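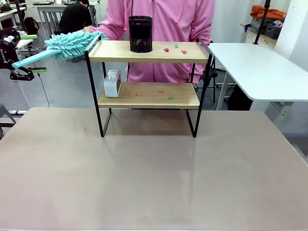
The shelf at the start of a dusting run, duster by the gripper, scraps on both boards.

5/29/26

Project day again, and a long one. We are on the dusting task now, and I have been told it is mine until the end of the course, so I had better write down what we settled before I forget.

The setup is the small two-tier shelf on the beige table. The arm should take the teal duster by its handle, clear the top board, then clear the lower one, and leave everything else standing. The dirt is torn paper in red, orange and green. I wanted real dust, but Védís pointed out that we could never tell from the recordings if it was gone. Paper it is. The pen holder stays on the top board, empty, so that it tips if the arm is careless. The little white box stays at the left end of the lower board.

We did 26 runs before lunch. The top board is going fairly well. The trouble is the pen holder. The duster head is so soft that the strands wrap around the mesh, and on the way back the whole thing slides along with it. Twice it went over the edge and rolled under a desk. I marked those as failed and Védís agreed, though she would have kept one of them for the part before the fall.

The lower board is worse. There isn't much room between the two boards and the handle has to go in nearly flat. If the grip is a little off, the handle knocks the frame and turns in the jaws, and after that the head points wherever it likes. I put new green pads on last night and the grip is better than it was, but it still turns if the handle is held too near the end. I tried holding it closer to the head after lunch. That was better for the lower board and worse for the top one, where the reach got short. I need to pick one and stop changing it.

Poul Østergaard came by in the afternoon and looked through my notes. He asked why the scraps were always in nearly the same places. I had no good answer. I put them back where I remember them being, which is a habit from the Bisgaard exercise, where it mattered. He wants them dropped by hand from now on and not arranged, and he wants the pen holder moved between runs as well. He is right, but it means the runs from this morning are all a bit too alike. We are keeping them anyway.

The target is 200 good runs for the class demo. The Ditari group has 1000 of theirs, but theirs is pushing a block across a table and takes a few seconds. One of ours takes a good deal longer, and then somebody has to pick the paper up off the table and put it back.

We got to 38 in the end, counting only the good ones from both halves of the day. My arms are tired from leaning over the shelf. The cable on the gripper hangs lower than I like near the table edge, and I should tie it up before it catches on something. Védís said she would find a strap.

Tomorrow: strap, more paper (smaller pieces, all the colors), decide on the grip. Also write to Poul about whether a scrap that falls from the top board to the lower one counts as cleared. I say no. Védís says yes, as long as the lower board gets done afterward.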